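Un robot au buffet du petit déjeuner : j'ai essayé la formule de Fivia

Je vous avais promis des nouvelles de Modovcombe, les voilà. J'y étais dimanche, levée bien trop tôt, pour voir de près le service que tout le monde commente dans le petit milieu de l'hôtellerie depuis la rentrée : un robot à deux mains, loué au mois, qui s'occupe des boissons pendant le petit déjeuner. C'est Fivia qui le propose, la machine s'appelle Mathew (oui, comme un cousin), et l'hôtel Tusier est le premier établissement de la région à l'avoir pris à l'essai.

Le Tusier, pour ceux qui ne connaissent pas, c'est une grande maison de 1926, avec 70 chambres, des couloirs qui craquent et une salle de petit déjeuner entièrement refaite. J'avoue que j'arrivais avec un gros a priori. Des robots serveurs, j'en ai vu passer dans les salons professionnels, et neuf fois sur dix c'est un plateau à roulettes avec deux yeux dessinés sur un écran. On pose son assiette dessus, on attend, on s'ennuie.

Mathew travaille avec des mains, et ça change pas mal de choses. L'hôtel garde son comptoir, sa vaisselle, son distributeur de jus. Pas de gobelet spécial à commander, pas de robinet électrique à installer, pas de capteur à coller partout. Skye Strachan, qui pilote les installations chez Fivia, tient beaucoup à ce point : « Si un hôtel doit changer son matériel pour nous accueillir, on a raté notre travail. » Je lui ai demandé si ça tenait aussi pour les cafetières. Elle a souri et m'a parlé des jus. Les boissons chaudes ne font pas partie de la formule, pour le moment en tout cas, et elle n'a pas voulu me donner de date.

Je me suis donc plantée devant le comptoir, un carnet dans une main et un croissant dans l'autre, et j'ai regardé.
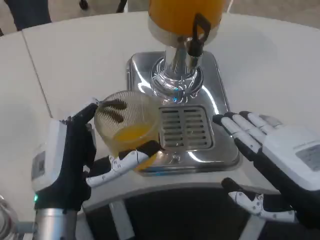 Jus d'orange au comptoir : la main gauche du robot tient le gobelet, la droite reste ouverte de l'autre côté du distributeur.

Ce qui m'a frappée en premier, ce sont les doigts. Ils sont articulés, noirs et blancs, avec un pouce fait de petites plaques dont on voit les vis, et ils viennent s'enrouler autour d'un gobelet en plastique transparent, le genre de truc que moi j'écrase une fois sur trois quand je suis mal réveillée. C'est là-dessus que Fivia a construit son argumentaire, d'ailleurs : la prise se règle selon le récipient, et l'équipe passe une matinée sur place, au moment de l'installation, pour faire essayer au robot tout ce qu'il devra tenir. Gobelets, verres à pied, carafes. Les tasses en porcelaine fine sont exclues du contrat, c'est écrit noir sur blanc.

Côté rythme, ne vous attendez pas à un barman un samedi soir. Mathew prend son temps. Il y a des petites pauses entre deux gestes, et on a parfois envie de lui souffler la suite. À 8 heures, quand les familles descendent toutes ensemble, j'ai vu des clients se servir ailleurs sans attendre leur tour. En revanche, dans les moments creux, ça passe très bien, et puis les gens s'arrêtent, ils regardent, ils discutent entre eux -- dans une salle de petit déjeuner anglaise, un dimanche, c'est presque un miracle !

Passons aux sous, puisque vous êtes nombreux à m'avoir posé la question. La formule de base est à 600 livres par mois, entretien compris, avec un engagement minimum de 2 mois. À ce tarif-là vous avez le robot, la matinée de réglages, une visite de contrôle et une assistance par téléphone pendant les heures de service. Le nettoyage quotidien des mains reste à la charge de l'hôtel. Et ce n'est pas un détail, croyez-moi, parce que le jus d'orange, ça colle. Au Tusier, c'est l'équipe de salle qui s'en charge après le service, avec les lingettes fournies par Fivia. J'ai demandé combien de temps ça prenait et j'ai eu droit à trois réponses différentes selon la personne. Je dirais donc : prévoyez un créneau et ne le confiez pas au dernier stagiaire arrivé.

Autre point à vérifier avant de signer : la place. Il faut dégager l'espace derrière le comptoir pendant tout le service, et la prise de courant doit être du bon côté. Un petit café de quartier aura du mal. Une grande salle avec un comptoir arrondi comme celui du Tusier s'en sort bien mieux, même si l'équipe a quand même dû déplacer les céréales (gros débat en cuisine, paraît-il, et pas tout à fait clos).

Mon avis, puisque c'est un peu pour ça que vous me lisez ? Pour un hôtel de bonne taille, avec des clients qui restent plusieurs nuits et qui aiment raconter leurs vacances, l'essai se défend. Pour gagner du temps aux heures de pointe, non, pas encore, et Skye Strachan ne prétend d'ailleurs pas le contraire. Elle parle d'un service d'appoint, et je trouve le mot assez juste. J'aurais aimé que le contrat précise le délai d'intervention en cas de panne, qui n'apparaît nulle part dans le document qu'on m'a remis. Je lui ai posé la question par écrit et je mettrai sa réponse ici dès que je l'aurai.

L'essai continue au Tusier jusqu'à la fin septembre. Le petit déjeuner est ouvert aux visiteurs extérieurs sur réservation, et si vous y allez, prenez aussi les œufs brouillés. Ils sont faits par un humain et ils sont excellents.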